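Chapter 7
Basins, Taps and Small Bathrooms

In this chapter
Order of work in a small bathroom
Which cloth goes where
Wiping a ceramic basin, rim to waste
Common marks and what shifts them
Check yourself: the Curketby sheet

Small bathrooms get rushed. Last on the list, end of the shift, everyone wants their tea. But it's the room guests look at hardest, and the basin is what they look at first. Toothpaste, soap film, a hair by the plughole. Any one of those and the rest of your work doesn't count.

Most of this chapter comes from the training days at Bellamy House, a guest house in Curketby, where Asif Mughal ran housekeeping. 43 rooms, most with a bathroom you could cross in two steps. His rule: 5 minutes for the basin and the unit it sits in. Not three. Not ten either.

Before you start. Clear the rim. Bottles, soap dish, the lot, onto a tray outside the door. Rinse the bowl with warm water, let it drain. Spray the cleaner on the cloth or in the bowl, wichever your product label says, and leave it for as long as the label says. Gloves on.

Cloths. Colour matters less than sticking to it. Bellamy used navy for basins, red for toilets, and never the two in one bucket. Your workplace may have another system, so learn that one. Cloth should be bunched in the hand for scrubbing, folded flat for drying. Students mix these up every year.
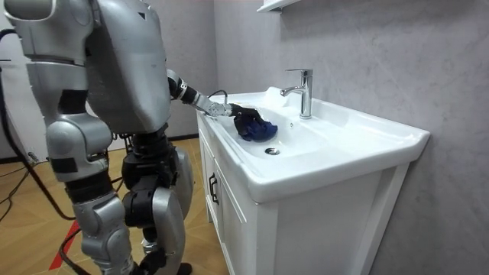

Fig. 7.1 Wiping the inside of the basin with a bunched navy cloth. White ceramic top, wide flat rim.

Vanity units with a one-piece top are quick to do. Bowl and rim are the same piece, so no seam of sealant between them to pick at. Sides of the bowl first, working round and down. Then the bottom. Waste last, it's the dirtiest bit. Clean cloth for the rim, and get right under the front lip where it sits out over the cabinet. Drips collect there and dry brown.

Doors and handles after that, damp cloth, then dry. Don't soak the base. Board swells at the bottom edge and it wont go back.

Key words: waste, overflow, limescale, film, lip, dwell time.

Try it. Work in pairs on Thursday's practical. One cleans, one times, then swap. Fill in the Curketby sheet (page 159) and bring it to class. Tormod Boström's notes on hard water are in the next section, read them before you touch any limescale remover.

7.1 Hard water and what it leaves behind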